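Tumdale Seed and Soils Program
Progress report to the Brodberg Fund, second half of the grant year
Prepared by Joyce Simiyu, program lead

1. Summary

Work on the barley and field pea rotation study is on schedule except for the soil nitrogen analysis, which is running one month behind. All plots at Antal and Jurkness were harvested. The farmer meeting planned for January took place at the Jurkness station. Spending is within budget, with one transfer requested in section 6.

2. Field trials

The study covers 38 plots at Antal and 29 at Jurkness. Each site has barley after barley, barley after pea, and barley after a pea and oat mix. Seeding rates and row spacing are the same as in the first half-year report.

Antal had a dry spring and emergence was uneven on the upper terrace. We reseeded two plots there and have marked them in the data file so they can be left out of the yield comparison. Jurkness had better moisture but more lodging, mostly in the continuous barley. Net blotch was scored three times at both sites. Scores were lower after pea at Jurkness. At Antal there was little disease in any treatment and we do not expect to say much from it.

Grain from both sites has been cleaned, weighed and bagged. Protein readings are complete for Antal. Jurkness samples are in the queue behind the regular station work.

3. Laboratory and workshop

We took 114 soil cores after harvest. Drying and sieving are finished. The nitrogen runs were held up while the analyzer waited for a replacement pump, and the remaining samples will be run in two batches. Results will be sent as an addendum and will not wait for the final report.

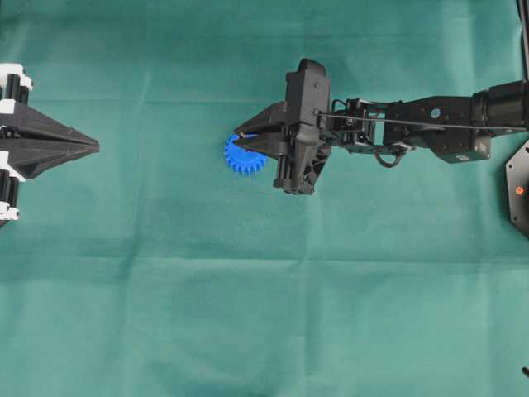

Gripper holding a blue plastic gear over the work surface.

Germination tests on the saved seed were done at the Tumdale lab using the paper towel method. The pea lots were all acceptable for planting. One barley lot from Antal was weak and has been replaced with seed from the same variety held in cold storage.

4. Training and outreach

Two graduate students joined the project for the harvest period and have stayed on for data entry. One is using the Jurkness disease scores for a thesis chapter. Both completed the station safety course before working with the thresher.

The January meeting ran from 9:30 a.m. to 3 p.m. The morning was given to results from the two sites and the afternoon to questions about seed cost, which took up more time than we had set aside. Growers asked for a one-page sheet on pea inoculation and for figures on net return per acre as well as yield. The sheet is drafted. The return figures need current input prices and will follow.
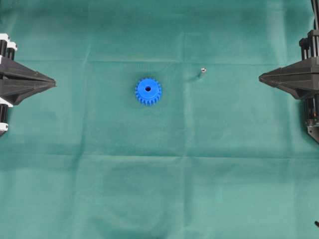

Blue spur gear and small metal cylinder between the two grippers.

5. Problems and changes

Deer damage at the south edge of the Antal field was worse than last year. We would like to move the border rows in by one drill width next season, which does not change the number of plots.

The Jurkness weather station lost part of its rainfall record in late summer. We have filled the gap with readings from the manual gauge and noted this in the file.

6. Budget

Salaries and travel are on plan. Soil analysis is under plan because of the delay and will catch up. We ask permission to move the unspent printing money to field supplies, to cover fencing at Antal. No change to the grant total is requested.

7. Next steps

Finish nitrogen analysis and Jurkness protein readings
Send soil addendum to Brodberg
Complete the inoculation sheet and mail it to growers
Treat and package seed for both sites
Confirm field access at Antal before planting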